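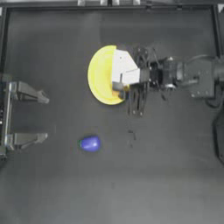

Yellow plate on the gray table, Monday

Belt straps, Arkier order. Started 3 pm, late again. Edges first. Sanded 800 grit on the natural veg tan, burnished with gum, let sit. Second pass better than the first. Corners at the tip still fuzzy — beveler needs stropping, do that before anyone touches the black hides.

Dye: Ukis dark brown streaks on the shoulder cuts, fine on the bend. Tried it thinned, three light coats. Less streaky but too red. Ask Hegde if they still do the old walnut one, the bottle we have is almost gone.
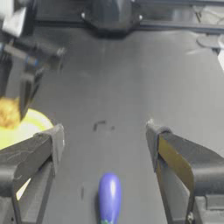

Flarkden, December

Stitch test on scraps. 8 per inch looks right on the wide straps, a bit crowded on the narrow. Linen thread frays at the keeper after waxing, poly doesn't. Hate the shine on the poly though. Matte wax might kill it?? Try on the offcut pile, not on a real strap.

Longest strap cut at 84 cm plus the fold. Check agianst the order sheet, I think they measure from the buckle bar and we measure from the fold. Same mess as last time. 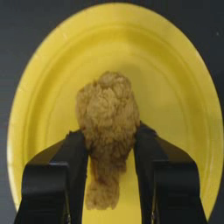
Buckles

Hegde sent the brass rollers, nickel ones still missing. Roller sticks on one, filed the burr off, ok now. Prong slot wants to be longer than our punch makes it — two hits, overlapped, then clean up with the knife. Ugly from the back but the fold hides it.

Also the box says solid brass and I'm not so sure, scratched one

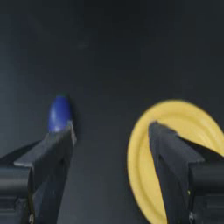
and it went pinkish underneath. Could just be the light in here. Put that one aside with a tag, will scratch a second tomorow.

To do: strop beveler, order gum, mail Arkier about strap lenghts. Keepers not started.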